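2020-03-03
Ruoxi Luo

Sourdough starter log, continued. Lureck (the rye one) is alive again after a week of sulking. Fed at 8 with 40 g rye, 40 g water, and by lunch it had climbed past the rubber band and left a tidemark on the jar. Qiu, the white one, did nothing. Same shelf, same water, same spoon. I moved the rubber band down a little so it would feel better about itself.

Nélida thinks the flour is the problem. She may be right - the bag of Elix I've been using has been open since August and smells faintly of cupboard. Bought a fresh bag of Dusatitz wholegrain and will switch Qiu over in two steps, half and half tonight, then all new tomorrow. If it rises after that I owe her a loaf, and she has already told me which kind.

Test bake, batch 59. 1000 g flour, 720 water, 20 salt, 200 of Lureck. Dough was slack and stuck to everything, including the pencil, which is why the line above this one in the paper book can't be read. Four folds, half an hour apart, except the third, which I forgot until I was in the shower. Shaped two rounds. One went in the fridge overnight, the other straight into the pot.

Same-day loaf: pale, flat, sour in a way that suggests a grudge. Crumb tight at the bottom with one large cave under the crust. Underproofed, I think, though last time I wrote that I was wrong.

Fridge loaf: much better. Good ear, dark crust, sang a bit on the rack. Nélida took half home and called it "almost bread," so we're moving up in the world.

To do: weigh the salt on the small scale, the big one rounds to whatever it likes. Stop opening the oven to look. Label the jars on the side and leave the lids alone, because the lids get swapped and then I've fed the wrong one twice.
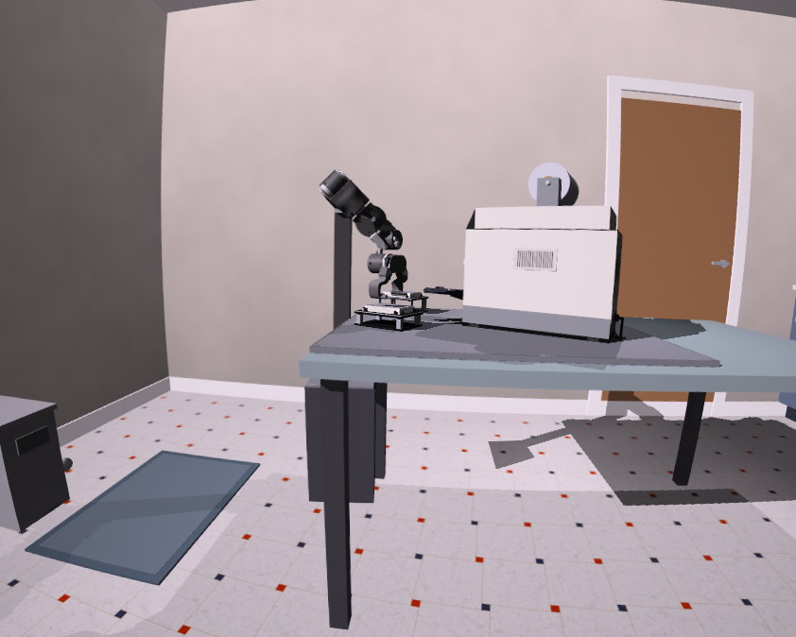 Batch 60 will be the same dough with 680 water and the third fold done on time. Fridge for both rounds.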